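About Granurden

Granurden began at one end of a long table in a rented shop on Skellier Street, with a roll of tape, a borrowed scale and far too many boxes that didn't quite fit anything. We sell clear plastic boxes, and we help people put their belongings into them. It sounds like a small thing when you write it down like that, and it is a small thing, but we've been doing it for 18 years now and we still enjoy opening the door in the morning.

In the early days we stocked whatever the wholesaler had on the truck. Customers would come in with a drawer measurement scribbled on an envelope and we'd dig through the piles together until something came close. After a while we started keeping those envelopes, and they taught us most of what we know about the insides of Canadian cupboards. Our present range has 121 sizes, and a good many of them were first asked for by somebody standing at the counter with a tape measure in one hand and a coffee in the other. The Orkgate, our low, wide box for under the bed, came about that way. So did the Cirillo, a narrower one that was meant for baking supplies and has ended up holding paint tubes, fishing lures, seed packets and (we are told) an entire set of doll's dishes.

We have always favoured clear boxes over coloured ones. Coloured ones look lovely on the shelf in the store, and we do carry a few in grey and cream for the front hall, but you have to remember what you put in them. With a clear box you find the mittens in December without lifting every lid in the basement. We'll happily sell you labels as well, and a pen that doesn't smear, though plenty of our regulars get by without either one.

The sorting table

At the back of the shop is the part of the business we're fondest of. Anyone can book an hour at the sorting table, bring in a drawer's worth or a carload of odds and ends, and work through it with one of us. We begin with a bare stretch of white table and one clear box, and everything else stays on the floor in the bags it came in. People find that a bit slow at first – they want to tip the whole lot out and get going – but a box at a time is an easier pace to keep up, and you can stop for a cup of tea without losing your place.
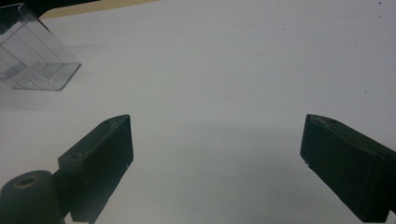 Marlowe Street customers, and there are a lot of them, tend to book again in the spring, and one wrote to us afterward that she had put off her sewing things for years, that the hour went by much too quickly, and that she went home and did the linen closet the same evening with the leftover boxes. She also said our chairs could be more comfortable. We have since bought cushions.

There's no charge for the hour if you buy your boxes from us, and a modest one if you don't. Please bring things clean, and please leave the paint tins and batteries at home. Children are welcome and are often better at it than their parents, especially with building blocks and beads.

Where to find us

We moved to the bigger shop, at 607 Skellier Street, on Jul 28, 2018, and our old neighbours still tease us about going all of four doors down. The storeroom and the workshop for odd-sized lids are in the same building, up a ramp from the side lane. If you're picking up a large order, pull into the lane and ring the bell, and we'll carry it out to you.

Lost or cracked lids can usually be replaced, even for boxes we stopped selling long ago. Bring in the bottom half so that we can try a few on for fit. If you live too far away to drop in, send us the length and width of the rim, measured on the outside, and we'll look through the storeroom and write back.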